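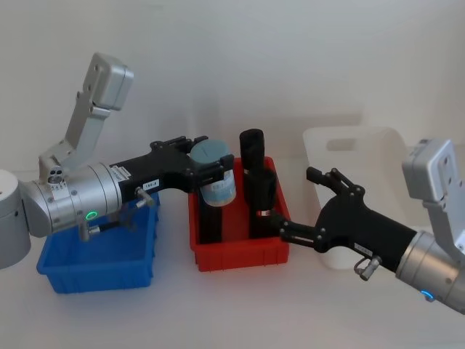
플로렌시아 에스피노사(Florencia Espinoza)는 영화음악 앨범을 내는 일에 별 관심이 없었다고 했다. 영화가 끝나면 음악도 끝난 것으로 여겼고, 예전에 맡았던 작품 중에는 음원이 어디에 보관되어 있는지 본인도 모르는 것이 있다. 그런 그가 장편영화 〈훈다디어(Hundadier)〉의 음악을 두 장짜리 음반으로 묶었다. 발매사는 베스타(Vestar)다. 영화는 지난 6월에 먼저 개봉했고, 음반은 한참 뒤에 나왔다.

"음반을 내자는 말은 레이블에서 먼저 꺼냈어요. 저는 두 번 거절했고요. 영화에서 30초 나오고 사라지는 곡을 누가 앉아서 듣겠느냐고 했죠. 그랬더니 담당자가 영화에 안 들어간 곡도 있지 않느냐고 묻더군요. 그건 많았어요. 들어간 곡보다 많았으니까요."

〈훈다디어〉는 폐쇄를 앞둔 산간 철도역에서 마지막 겨울을 보내는 역무원 남매의 이야기다. 대사가 적고, 인물들이 무언가를 기다리는 장면이 길게 이어진다. 에스피노사는 편집본을 받기 전에 대본만 읽고 작업을 시작했다. 감독이 촬영장에서 음악을 틀고 싶어 했기 때문이다.

"촬영 전에 쓴 곡들은 거의 다 버렸어요. 대본을 읽을 때는 제가 상상한 속도가 있잖아요. 배우들이 걷는 속도는 그보다 훨씬 느렸어요. 오빠 역을 맡은 배우가 문을 열고 들어와서 외투를 벗는 데만 한참이 걸려요. 제 곡은 그 사람이 외투 단추를 푸는 동안 이미 끝나 있었죠. 감독은 좋은데 너무 바쁘다고 했어요. 느린 곡이었는데도요."

그렇게 버린 곡 가운데 일부가 음반의 두 번째 디스크에 실렸다. 영화를 본 사람이라면 첫 번째 디스크는 대체로 알아들을 것이고, 두 번째 디스크는 낯설 것이다. 수록 순서는 쓴 순서를 따랐다. 제목도 작업할 때 파일에 붙여 둔 이름을 그대로 썼다. '매표구 2', '눈 치우기(짧은 것)', '다시 매표구' 같은 것들이다.

"근사한 제목을 붙여 보려고 하루를 썼는데 못 하겠더라고요. 매표구 장면 때문에 쓴 곡이면 매표구죠. 디자이너는 괄호를 빼고 싶어 했는데 제가 넣어 달라고 했어요. 긴 것도 따로 있거든요. 음반에는 안 실렸지만."

녹음은 대부분 보스소프(Bosthorpe)에서 했다. 원래는 곡물 거래소로 쓰이던 건물이고, 지금은 연주자들이 시간 단위로 빌려 쓰는 녹음실이다. 천장이 높고 난방이 약하다. 에스피노사는 이곳을 고른 이유를 묻자 잔향 이야기를 먼저 꺼냈다가, 잠시 뒤에 값이 쌌다고 덧붙였다.

"잔향이 길면 연주자들이 알아서 기다려요. 앞 음이 아직 남아 있는데 다음 음을 내면 지저분하게 들리니까요. 악보에 천천히라고 쓰는 것보다 그런 방에 데려가는 게 빨라요. 그리고 예산이 그 정도였어요. 더 좋은 방도 알아봤는데 하루 빌리면 끝나는 돈이었고, 보스소프에서는 여러 번 다시 할 수 있었죠."

여러 번 다시 했다는 말은 과장이 아니다. 녹음실에 남은 기록을 보면 저장된 테이크가 828개다. 에스피노사는 그 숫자를 음반을 정리하면서 처음 알았다. 한 곡을 끝까지 연주한 것도 있고, 첼로가 음 하나를 길게 끌다가 멈춘 것도 있다. 작업 초기에는 파일 이름에 날짜만 적어 두어서 어느 장면에 쓰려던 것인지 알 수 없는 녹음이 많았다.

"엔지니어랑 둘이서 전부 들었어요. 처음부터 끝까지요. 건너뛰면서 들으면 꼭 건너뛴 데가 궁금해지거든요. 듣다 보면 제가 뭘 하려고 했는지 기억이 나는 것도 있고, 끝내 모르겠는 것도 있었어요. 모르겠는 것 중에 좋은 게 있었어요. 디스크 두 번째 장 마지막 곡이 그런 경우예요. 어디에 쓰려던 건지 지금도 몰라요."

연주는 현악 앙상블 엔트위슬(Entwistle)이 맡았다. 에스피노사가 연극 음악을 하던 때부터 함께 일한 사람들이다. 이번에는 전원이 모인 날이 드물었다. 비올라만 부른 날도 있었고, 예정에 없던 더블베이스 주자가 악기를 맡기러 왔다가 한 곡을 녹음하고 간 날도 있었다. 그 곡은 남매가 처음으로 다투는 장면에 쓰였다.

그는 영화 속 다툼 장면에 대해서는 길게 이야기했다. 원래 그 장면에는 음악이 없을 예정이었다. 감독은 난로 소리와 바람 소리만으로 충분하다고 보았고 에스피노사도 동의했다. 그런데 편집이 바뀌면서 앞 장면의 음악이 갑자기 끊기는 자리가 생겼다.

"음악이 없는 건 괜찮은데, 음악이 없어지는 건 다른 문제예요. 관객이 그걸 들어요. 방금까지 있던 게 없어졌구나, 이제 중요한 대사가 나오겠구나, 이렇게요. 그게 싫었어요. 그래서 베이스를 아주 낮게 깔고 장면 중간쯤에서 사라지게 했어요. 난로 소리하고 높이가 비슷해서 언제 없어졌는지 잘 안 들려요. 음향 편집하는 분이 난로 소리를 조금 올려 주셨고요."

음향팀과의 관계가 늘 그렇게 원만하지는 않았다고 한다. 기차가 들어오는 장면에서는 의견이 맞지 않았다. 영화에서 기차는 몇 번 나오지 않는데, 에스피노사는 그때마다 음악으로 기차를 먼저 알리고 싶어 했다. 음향팀은 선로가 울리는 소리로 이미 같은 일을 하고 있었다.

"제가 졌어요. 선로 소리가 더 좋았으니까요. 그 장면을 위해서 쓴 곡이 하나 있는데 제가 그 곡을 많이 좋아했어요. 그래서 오래 버텼던 거예요. 믹싱 마지막 주까지 넣어 달라고 했고, 감독이 두 가지를 나란히 틀어 줬어요. 들어 보니까 할 말이 없더라고요. 음반에는 넣었어요. '상행 열차'라는 곡이에요." 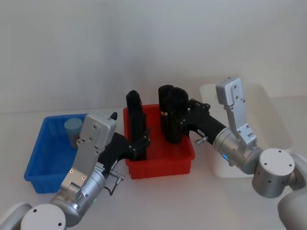 작업 기간은 편집본을 받은 뒤부터 따져 8개월쯤 걸렸다. 영화음악으로는 긴 편이다. 그사이 영화의 길이가 여러 차례 바뀌었고, 결말도 한 번 바뀌었다. 처음 결말에서는 누이가 혼자 기차를 타고 떠났다. 개봉한 영화에서는 누가 떠나는지 보여 주지 않는다.

"결말이 바뀌었다는 전화를 받고 일단 아무것도 안 했어요. 한 일주일은 그냥 뒀던 것 같아요. 떠나는 사람을 위해 쓴 곡이었는데 떠나는 사람이 화면에 없으니까요. 새로 써야 한다고 생각했죠. 그러다 새 편집본에 옛날 곡을 한번 얹어 봤는데, 시작하는 자리만 늦추면 되겠더라고요. 멜로디는 손대지 않았어요. 앞에 붙어 있던 도입부를 잘라 냈고요."

잘라 낸 도입부는 음반에 살아 있다. 첫 번째 디스크의 마지막 곡은 영화에서 들리는 것보다 길다. 영화를 보고 음반을 산 사람들에게서 왜 다르냐는 질문을 받는다고 했다.

에스피노사의 원래 전공은 작곡이 아니다. 대학에서는 측량을 배웠고, 졸업하고 한동안 도로 공사 현장에서 일했다. 피아노는 어릴 때 이웃에게 배웠다. 극단에서 피아노를 칠 사람을 구한다는 말을 듣고 갔다가, 공연에 쓸 곡이 없다는 것을 알고 직접 쓰기 시작했다. 그 극단에서 조명을 하던 사람이 나중에 〈훈다디어〉의 감독이 되었다.

"측량 일이 도움이 되느냐는 질문을 자주 받는데, 별로 안 돼요. 굳이 말하자면 밖에서 오래 서 있는 일에 익숙하다는 정도예요. 촬영장에 갔을 때 다들 춥다고 하는데 저는 괜찮았어요. 그거 말고는 모르겠어요."

그는 촬영장을 자주 찾는 편이 아니지만 이번에는 며칠을 머물렀다. 폐역을 빌려 찍은 곳이어서 역사 안의 소리를 들어 보고 싶었다고 한다. 대합실에서 손뼉을 쳐 보고, 벤치를 끌어 보고, 휴대용 녹음기로 담아 왔다. 그 소리를 음악에 직접 쓰지는 않았다. 보스소프의 방이 대합실과 얼마나 다른지 비교하는 데 썼다.

"대합실이 훨씬 건조했어요. 나무가 많아서요. 그래서 실내 장면 곡은 마이크를 악기 가까이에 붙였고, 선로나 산이 나오는 장면은 멀리 뒀어요. 첼로 하나를 마이크 3개로 받아 놓고 나중에 고른 곡도 있어요. 엔지니어가 싫어했죠. 파일이 그만큼 늘어나니까요."

그 엔지니어와는 음반 마스터링까지 함께했다. 영화용 믹스는 대사와 효과음 사이에 놓일 것을 전제로 만들어지기 때문에 음악만 따로 들으면 비어 보이는 대목이 많다. 음반을 준비하면서 두 사람은 그 빈자리를 채울지를 두고 여러 날 이야기했다. 처음에는 피아노를 더 넣은 버전을 만들었다.

"넣어 보니까 그냥 다른 곡이 됐어요. 나쁘지는 않았는데 제가 아는 곡이 아니었어요. 그래서 다 뺐어요. 대신 곡과 곡 사이의 간격을 늘렸어요. 레이블에서는 재생이 멈춘 줄 아는 사람이 있을 거라고 걱정했고, 정말로 문의가 왔대요. 조금 줄이긴 했어요. 제가 처음에 원했던 것보다는요."

음반에는 악보 일부가 소책자로 들어 있다. 손으로 쓴 악보를 그대로 인쇄한 것인데, 연주자들이 연필로 적은 메모도 지우지 않았다. 활 방향 표시가 대부분이고 가끔 점심 메뉴가 적혀 있다. 엔트위슬의 제2바이올린 주자는 한 마디 위에 '더 작게, 그래도 더 작게'라고 썼다. 에스피노사가 녹음하면서 했던 말을 받아 적은 것이라고 한다.

"제가 그 말을 그렇게 많이 하는 줄 몰랐어요. 소책자 교정을 보는데 같은 말이 페이지마다 있는 거예요. 다음 녹음 때는 좀 참았어요."

평을 찾아 읽느냐고 묻자 읽는다고 했다. 개봉 직후에는 음악이 너무 적다는 평이 있었고, 음악이 너무 많다는 평도 있었다. 둘 다 같은 날 읽었다. 그는 적다는 쪽에 마음이 간다고 했다.

"지금 다시 하면 한 곡은 뺄 거예요. 어느 곡인지는 말 안 할래요. 그 곡을 좋아한다는 분들이 있어서요. 감독도 그 곡을 좋아하고요."

공연 계획도 물었다. 엔트위슬과 함께 보스소프에서 음반 전곡을 연주하자는 이야기가 오갔지만 아직 정해진 것은 없다. 더블베이스가 들어가는 곡은 즉흥으로 녹음한 것이어서 악보부터 만들어야 한다. 영화를 틀어 놓고 연주하는 방식은 그가 원하지 않는다. 그런 공연에서는 연주자들이 화면의 시간을 맞추느라 서로를 듣지 못한다는 것이 이유다.

"화면 없이 하고 싶어요. 불은 켜 놓고요. 어두우면 악보가 안 보인다고 다들 보면대 조명을 쓰는데, 그 방은 그냥 낮에 하면 돼요. 창이 크거든요. 겨울에는 추워서 안 되고, 봄이 지나야 할 거예요."

요즘은 라디오 드라마 음악을 쓰고 있다. 바닷가 여관을 배경으로 한 이야기이고, 회당 길이가 짧아서 곡도 짧다. 영상이 없으니 편집본을 기다릴 필요가 없고 배우들의 녹음이 끝나면 바로 들을 수 있다. 그는 배우들이 숨을 쉬는 자리를 먼저 표시해 둔다고 했다.

"이번에는 파일 이름을 제대로 적고 있어요. 장면 번호하고 몇 번째 고친 건지까지요. 828개를 다시 듣고 싶지는 않으니까요. 그런데 어제 보니까 '여관(새것)'하고 '여관(진짜 새것)'이 있더라고요. 뭐가 다른지 오늘 들어가서 확인해 봐야 해요."

〈훈다디어〉 사운드트랙은 베스타에서 두 장짜리 CD와 다운로드로 나와 있다. 소책자는 CD에만 들어 있다.

2025년 10월 26일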